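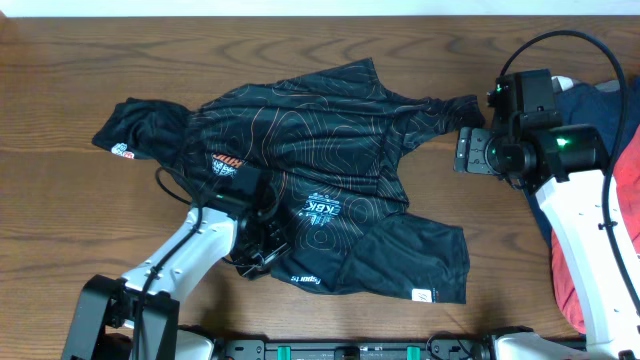 How to test whether a two-arm robot can fold your laundry

Most claims about laundry robots come from a short clip of one shirt, laid out flat before the arms start. If you want to know whether a machine could take the job off your hands, you need a harder test. The one below takes an afternoon and can be run on any bench set-up with two arms and simple jaws. We wrote it for the Lukumay bench at our Indham workshop, and the steps don't depend on the software.

What you need

A table wider than the reach of both arms together
24 pieces of clothing, mixed colours and fabrics
A timer and a notebook
A box for finished pieces

Include at least a few thin sports shirts. Cotton tees hold a crease and stay where they are put. Slippery polyester slides, and a busy all-over print can hide the hem and sleeve ends from the cameras. Dark cloth makes it harder again, as the folds don't show up well.

Step 1. Set the start

Drop each piece on the table from chest height and leave it as it lands. Don't straighten it. Getting from a crumpled heap to a flat shirt is most of the work, and it's the part that gets left out of demonstrations. Keep the waiting clothes to one side, clear of the elbows of both arms.

Step 2. Start the timer and step back

Run one piece at a time. Write down the time for three stages: first grip, garment flat, garment folded. If the robot gets stuck, give it two minutes, then mark the piece as failed and move on. Any touch from a person counts as a failure, even moving a cuff off the table edge.

Step 3. Check the grip

Watch where the jaws close. A good first grip is on a shoulder, a hem corner or a sleeve end. A pinch in the middle of the body isn't a failure by itself, but the arm will usually have to let go and try again. Note how many tries it takes. Also note any piece where the jaws pick up two layers when they should have one.

Step 4. Score the fold

2 points: would go in a drawer as it is
1 point: folded, but you would redo it
0 points: not folded, or helped by hand

Do this after the whole batch is finished, and have somebody else score it if you can.

Step 5. Fold the same batch yourself

Use the same drop and the same timer. This gives you something fair to compare with.

What we got

Our full log now has 1646 attempts, built up since September using the Ginel controller. On plain cotton tees the arms do well, if slowly, taking up to 97 seconds each. Sports shirts are much worse. Long sleeves get folded under the body, and the arms don't notice. Inside-out clothes were all failures.

So for a mixed basket at home, our answer is not yet. For a shop floor folding one type of cotton shirt all day, it's worth running the test on your own stock. Change the clothing list to match, and keep the drop in Step 1 as it is.

Score sheets can be collected from the Oletora desk by the workshop door.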